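Sock sorting

Sock sorting is the household and commercial laundry task of gathering clean socks, matching them into pairs and preparing them for storage. It usually follows drying and comes before folding or rolling. The work is done by hand in most homes, on a table, a bed or a countertop, and it is often left until the rest of the load has been put away.

Methods

Two methods are in common use. In the direct method, a sock is picked up and the remaining pile is searched until its mate is found. In the grouping method, the whole pile is first divided by color, length or fabric, and pairs are then made within each group. The direct method suits small loads. For larger loads the grouping method is generally preferred, as fewer socks have to be handled more than once.

Socks that share a color are compared by the knit of the leg, the shape of the heel and the wear on the sole. Patterned and fuzzy socks are easier to match than plain ones and are often taken out first. Matched pairs may be folded flat, rolled together or joined by turning one cuff over the other. Turning the cuff keeps a pair together well but can stretch the elastic over time.

Containers

Loose socks are commonly collected in an open bin or shallow basket. Smooth plastic is favored in laundries because lint wipes off easily, and a rectangular shape allows several bins to stand side by side. A plain, strongly colored bin also helps the sorter notice small items left at the bottom.

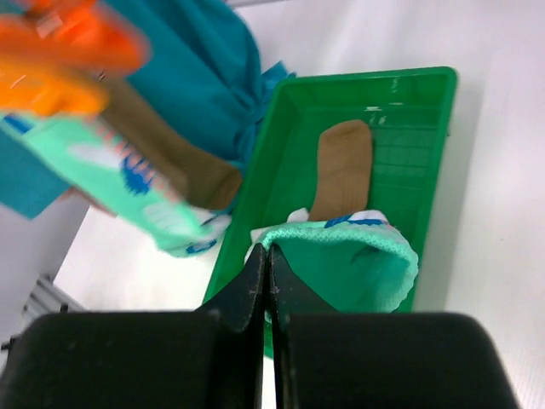 Sock-like items in a green plastic bin on a white tabletop.

Unmatched socks

Socks without a mate are normally held back for a set period – often until the next wash – before being discarded or reused as dust cloths. In a survey of 400 households, the textile care writer Olumide Ibrahim recorded 529 unmatched socks, most of them kept in a drawer or bag set aside for the purpose. The survey was repeated in July by Zixuan Jiang in the town of Jestalham, where 60 households took part.

Prevention

Mesh bags, clips and safety pins are used to keep pairs together in the washer. The Bindska clip, a small ring through which both cuffs are drawn, is one such product. Some households buy socks of a single type, which removes the need for matching.

See also: Laundry folding; Hosiery; Textile reuse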